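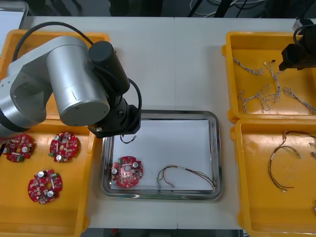 Progress report to the Hallgrímsson Fund
Parts sorting and kitting, Zarkby door latch
Prepared by Giltard, Hindamton workshop
30/07/2023

Work done since the April report

The main job in this period was getting the parts for the Zarkby latch out of mixed cartons and into a steady supply for the assembly bench. In April we were still opening cartons as we needed them, and a missing cable could hold up a whole afternoon. All the stock has now been unpacked, checked against the packing slips and put on the shelves by part.

Each kit is made up of three main parts: a round red circuit board, a push-pull solenoid and a wire harness. The small hardware is bagged separately and is not covered in this report. We have completed 1096 kits to date. The grant agreement asks for a first lot of 400 to be ready for fitting, and that lot has been set aside on its own shelf.

Kits are laid out in a stainless steel tray lined with white paper. The paper gets changed when it is marked or torn. We tried a grey foam liner first, but the pins on the underside of the boards caught in it and small bits of foam came away with them. Paper is cheaper and we already buy it for packing.

Boards

The boards are kept in yellow trays, one layer deep. Stacking them was quicker, but the capacitors stand up from the face of the board and we bent the legs on a few. Those boards were straightened and tested, and we have kept them for bench use. They won't go out in kits.

The green terminal blocks come with the screws in different positions. We back all of them out when the board is checked, so the bench does not have to do it. This was not in the original work plan and it adds to the time per kit. We have put it under labour in the cost sheet.

Harnesses

The harnesses took longer than planned. They are twisted blue and white wire with label sleeves on them, and they came packed together in one bag. Pulling them apart was slow, and a number of the sleeves had slid along the cable. We now take them out one at a time, check the connectors and lay each one in loose loops.
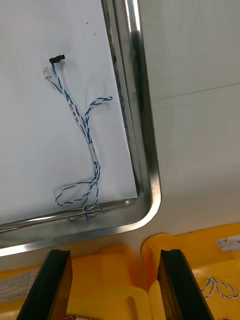 Could the harnesses be ordered already tied, even at a higher price per piece, was the one question that came back on our draft budget. We have asked the supplier. They can do it on a new order but will not take back what we have, so the present stock will be used up as it is. The quote for tied harnesses is in the attached cost sheet, and we would like the Fund's view on it before the next order is placed.

In the meantime we are using a reusable tie on each harness once it has been checked. The ties come back from the bench in a tub and go around again. Up to 26 kits can be made up before the tub needs refilling, and this suits the way the bench works through a shelf.

Checking the parts together

At the start of July we changed how a kit is checked. Before that, boards and solenoids were checked separately and only met at the bench. Now the solenoid and the board are laid out together on the paper before the kit is closed. A wrong part is easier to spot that way, and the check sheet is down to 2 pages.
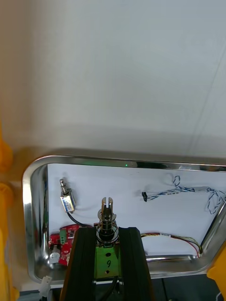
It would be better still if the solenoid were connected and fired once before it was packed, according to a note left on the check sheets. We agree in principle. It would need a small power supply and a safe way to hold the part, and neither is in this year's budget. A price will be included with the October figures.

Solenoids

Solenoids are the heaviest part in the kit and the one most often handled badly. The plunger can mark the paintwork of anything it touches, and the lead should never be used to lift the part. A short written instruction on this is now up at the kitting table. We also stopped tipping full cartons into the bins and place the solenoids in by hand, with the leads left loose. 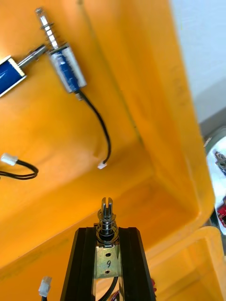
The bins are topped up at the start of a shift and not during it. Topping up halfway through led to old and new stock being mixed, and we then lost track of which delivery a part had come from. Each delivery now has its own row on the stock sheet, and a bin is emptied before the next delivery is opened.

Spending

Spending on storage and trays is complete. Labour is over the planned amount for the reasons given under boards and harnesses. Freight came in under, and we ask to move the balance across to labour.

Next period

The set-aside lot goes to fitting in August. We will carry on with harness checks, get a second price for the tied version, and recount the boards kept for bench use.

Attached: cost sheet, stock sheet, blank check sheet.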